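Budgeting for a small arm and gripper for kitchen handling, what am I missing?
Posted in Buying and Planning, 21 Mar 2021

Nwankwo

Hello all! Long time reader, first proper post. We run a small workshop that helps cafés and school kitchens try out bits of automation, and we've finally been told we can buy our own table-top arm instead of waiting for a turn on somebody else's. I'm thrilled, as you can imagine, and also slightly terrified of spending it all on the wrong things.

The jobs are simple ones on paper: picking up sliced bread, moving rolls, putting things on and off plates. Nothing heavy. We want a two-finger gripper and a small camera on the wrist. The arm itself is chosen (a Cunent, the smaller one) and paid for out of a separate pot, so what I'm asking about is everything else. I have £400 for that in the first year and it has to cover spare fingers, the camera, cables, mounting and whatever food and crockery we get through. Is that daft? And what would you buy first? 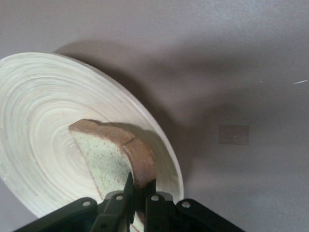
Should the spare fingers be bought in the same order as the gripper?
Order at least one spare pair with it, so that a worn or bent finger doesn't stop work while you wait for the post, and leave any fancier shapes until you know what you need.

Thanks in advance, and do tell me about your mistakes, I would much rather read those than a catalogue!

Fulasico

Not daft at all, and what a lovely project to be starting! I did very nearly this two years ago and I still get a kick out of it every time we set up a new food.

I'd split the money before you spend any of it. Mine went on the camera first because it was the exciting bit, and then I had nothing left for mounting, so a very nice camera spent weeks held on with cable ties and drifted a little every day. Get a proper bracket. If you can print one, print 3 and keep the extras in the drawer, they do crack round the screw holes.

Then fingers. Bread is a brilliant thing to practise with and also a pain, as the crust is firm and the middle squashes, and a seeded loaf sheds bits everywhere. Thin fingers get into narrow gaps nicely but they put all the force in a small spot. Wider ones with a soft pad are kinder. I'd want both kinds by the end of the year but only one kind now. Whatever you choose, ask the seller how the fingers come off. Mine need a tiny hex key and a lot of patience, and if I were buying again I'd pay a bit more for ones that swap quickly.

Things I forgot to budget for:
Spare screws for the gripper links (the small ones vanish)
A longer cable for the camera, with enough slack for the wrist to turn fully
A plain mat or board for the work surface, wiped down between sessions
Extra plates, in more than one shape and material. A rim that's easy to work over on one plate is a nuisance on the next
Bread! It goes stale and then it handles completely differently, so you need fresh every time

The plates and mat came to £77 for us, and I'd guessed far less.

One more thing, if anything you handle is going to be eaten, ask about food-safe finger material before you order and get the reply in writing. For practice food that goes in the bin it matters much less, but it is a horrible thing to find out later. Good luck, and please come back and tell us how it goes in April!

Bernov

get the warranty. also check the gripper bolts onto the arm you have, mine didn't and the adaptor plate took 7 weeks

Nwankwo

Oh this is so useful, thank you both! I hadn't thought about the adaptor plate at all and I've just written to the seller to ask. Fulasico, do you remember if your soft pads were glued on or if they slipped over the fingers like a sleeve? I like the idea of sleeves for cleaning but I'm wondering if they creep about when the grip tightens.

Fulasico

Sleeves! They did creep a bit until I cut them slightly shorter, and they've been good as gold since. Buy a size down from what the listing suggests.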